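Brirnley parish asks county to keep chapel name on road signs

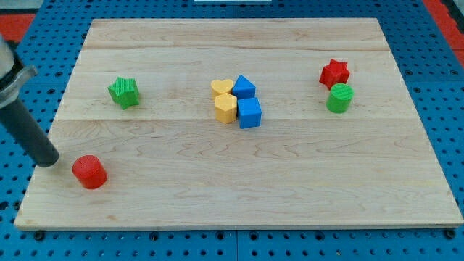 Lenuța Bălan told the county roads board that taking the word "chapel" off the signs would leave drivers with a road name that matches no map printed in the past century. She spoke during the public comment period, which ran past 9 p.m.

The board is considering a plan to rename Mustonen Chapel Road as Mustonen Road. County staff proposed the change in March as part of a review of street names with religious terms. The review covers 51 roads, most of them in the Plirnside district.

A petition against the change, started by members of the Brirnley parish, had 857 signatures when it was handed to the clerk. The chapel itself closed after a fire and its congregation now worships in Brirnley, but the parish still owns the lot and the small cemetery behind it.

Marjan Kiani, who drafted the staff report, said the county has no position on the chapel or its history. The report says shorter names cost less to maintain and are easier for dispatchers to read. Replacing the signs would take 2 weeks.

Yanling Xie, a resident of the road, asked the board to pay for changes to deeds and licenses if the plan passes. There are 106 mailing addresses on the road.

The board did not vote. Written comments can be left at the clerk's office in Plirnside until 4 p.m. on the last working day of the month.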